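About Sistside

Sistside is a small family school in Dultow for children from two and a half years until they leave for first grade. We are open in the morning, in the afternoon, and for some families in both. Parents often find us through another parent, and then they come to this page to see who we are, so we try to tell it in a simple way.

The school began as a playgroup in a rented room above a bakery in Kastthorpe. A few families had moved to the area for work, from different countries and with different languages, and their children had no place to play together when it rained. The parents took turns. One brought blocks, another one brought a guitar, and the snack was whatever the bakery had left over from the morning. After two winters the group was too big for the room, and the bakery needed it for flour. We looked for a long time before we found the house in Dultow where we are now.
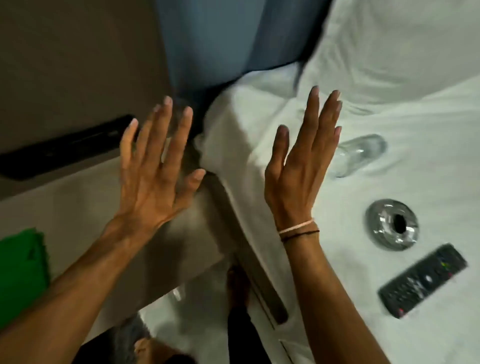 Open hands, between the table and the bed

The house has 2,242 square feet on two floors, with a yard behind. Downstairs are the two playrooms, the kitchen and the coat room, where every child has a hook with a painted animal. Upstairs is the rest room, the office, and one quiet room with books. The stairs are old and a little steep, and for this reason the youngest group goes up only with an adult in front and an adult behind. We would like to have an elevator one day for strollers. For now, please leave the stroller under the roof by the side door.

Our groups

There are 80 children registered in the school, but they are never all here at the same time. The Sparrows are the youngest. They have their own corner of the yard with a low fence, and they eat before the others, as they get hungry before the others. The Hares are three and four years old. The Foxes are the children who will go to first grade next, and they are very proud of it and will explain it to you at the door.

We keep brothers and sisters in separate groups during the morning, but they meet in the yard, and at lunch they may sit together if both want it. Sometimes only one of them wants it. We respect this also.

How we spend the day

Doors open at 7:30. Until 9 the children come in, say goodbye to their parents and play what they like. We ask that you do not leave without saying goodbye, even when your child is busy and it would be easier. In our experience a short, clear goodbye with a promise that is kept ("I come after your snack") works better than a long one. After this we have a circle with songs, and every group goes to its own activity.

We go outside every day, also in cold weather. Please send rubber boots and gloves with a name inside. Lunch is cooked in our kitchen and it is mostly soup, rice, noodles, vegetables and fruit. Birthday cake is allowed, but please ask us first about allergies in the group. Then comes rest time. Children who do not sleep can look at books or listen to a story, and nobody has to close their eyes.

Languages at the school

We speak English with the children. Many of our families speak another language at home, and we ask parents to continue with it. Some parents worry that two languages will make the child late in talking. We understand the worry well, several of us have raised children in a second country and had it too. Our advice is to speak with your child in the language in which you can joke and sing. If you are concerned about speech, come to us and we will tell you what we see during the day, and you can take these notes with you to your doctor.

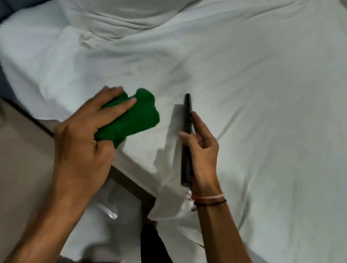

Last change to this page: March

Children who need more support

From the first year we have had children who need something more: help with speech, a calmer room, more time with every change in the day. Our support program has the name Mazurek, after the street where its first teacher lived. A Mazurek teacher stays inside the group with the child, and takes the child to the quiet room only when it is really needed. The other children see it as normal, and they will often bring the picture cards themselves when a friend is looking for a word.

Parents in the program get a small notebook which goes home in the bag every day. We write in it what was good, what was difficult and what the child ate. You write what we should know, for example a bad night or a visit from Grandma. Please do write the good things also. One father wrote to us only "He put on his socks!!" and the whole kitchen was happy with him.

The people who work here

We are nine adults, with teachers, two assistants and a cook. Most of us have stayed for many years, and one of our assistants was herself a child in the group above the bakery. Each adult who works with the children has a first aid course and repeats it when it is time. We also have students from the teachers' college for a few weeks in spring, and we will always inform you before a new person joins your child's group.

Parents at school

You are welcome to visit, to read a story in your own language or to cook with the Foxes. Call one day before so we can plan it. In June we have a picnic in the yard, where everybody brings one dish, and this is the nicest day of our year, even in the year when the tent flew to the neighbor.

We have a parents' evening in fall and another one in spring, at 6:30. Children can come along, one of the assistants plays with them in the other room.

Fees and places

The monthly fee for mornings is $444 and includes lunch. If you have a second child with us, or if your work situation has changed, please talk to the office. We do not discuss it with other families. Applications for fall are open from January, and we keep a waiting list for the Sparrows, where places go quickly.

How to visit us

The best time for a first visit is 10:00 in the morning, when all groups are busy and you can see a usual day. Bring your child with you. The bus from Kastthorpe stops at the corner, and there is parking on the side street but not in front of our gate, which must stay free. Ring the lower bell. The upper bell has been broken for a long time.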